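Silk Flower Reuse Project: Progress Report for November
Prepared by Parvathi Kulkarni for the Sundaram small grants program

Where we are

What a good month this has been! When the grant started we had artificial flowers in every closet of the Trollby building, left over from banquets and lobby displays, and no clear idea which ones were fit to go out again. As of Monday we have looked over 1441 stems, and sorting by flower type is well under way. The roses went first, as you asked in your last note, and the blue hydrangeas are following them.

I had expected far more waste. A stem with a crushed leaf can nearly always be used low in an arrangement, and most of the blooms open up again nicely with a little steam and some patient fingers.

Condition of the fabric roses

The red roses are our best stock. The cloth has a fine diagonal weave and the color runs from bright crimson on the upper petals down to a dark wine in the folds, so they look rich even in plain daylight. Wear shows first along the cut edges of the petals, where tiny fibers begin to lift. We trim these with small scissors and leave the shape of the petal alone. A bloom with light fraying is graded A, and one that needs trimming on most of its petals is graded B. Both grades go back into use — the B stems simply go toward the back of an arrangement.

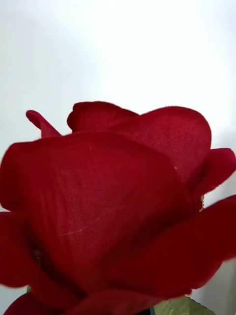 Sorting at the white table

All sorting now happens at one table. We tried splitting it between two rooms in the first weeks and spent too much time carrying things back and forth. The white slotted basket takes red roses, and stems go in lengthwise so the leaves don't catch. Anything pale blue is kept apart. Loose leaf sprigs are saved too (they turned out to be the thing we run short of first when we make up new bunches).
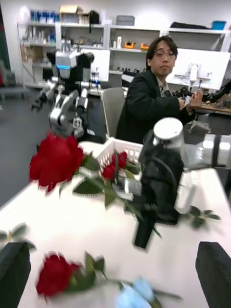 Red roses in and around the white basket, with a pale blue rose at the near edge of the table.

We learned not to overfill. Packed tightly, the stems hook each other by the leaves and pull them off, and then somebody has to glue them back on. The new limit is 20 stems to a basket, and I'm very pleased with how much less gluing there has been.

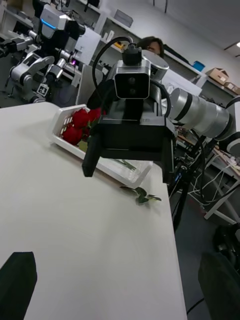 Three red roses in the slotted basket, and a sprig of leaves on the table.

Hydrangeas

These were the flowers I worried about. The heads are big, with so many ruffled petals that dust gets deep into them, and a soft brush only reaches the outer layer. A cool hair dryer held well back does the job much better, and the blue comes up beautifully! We keep them in a clear basket so that anyone making an arrangement can check the color without digging through the pile.

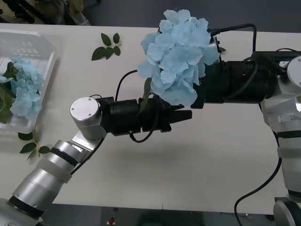
Drying time is still the slow part. A head that has been rinsed needs to hang overnight before it can be stored, and our rack has room for only a few. Zeltel has offered us a second rack from its old showroom, and we hope to collect it before the next batch comes in.

Spending

We have bought 2 steamers and a supply of floral tape and stem wire. The glue came out of our own supplies. There is money left in the equipment line, and with your approval I would like to move $100 of it to storage boxes with lids. The cardboard ones we have now are sagging.

Next steps

Finish grading the hydrangeas and start on the mixed greenery.
Make up the first table arrangements for the Salus day center, which has asked for red and pale blue together.
Write a one-page care sheet on trimming, steaming and storing, to go out with every box.

The day center would like its arrangements early, and I think we can manage it if the rack arrives in time. I'll send the stem counts by grade with the next report.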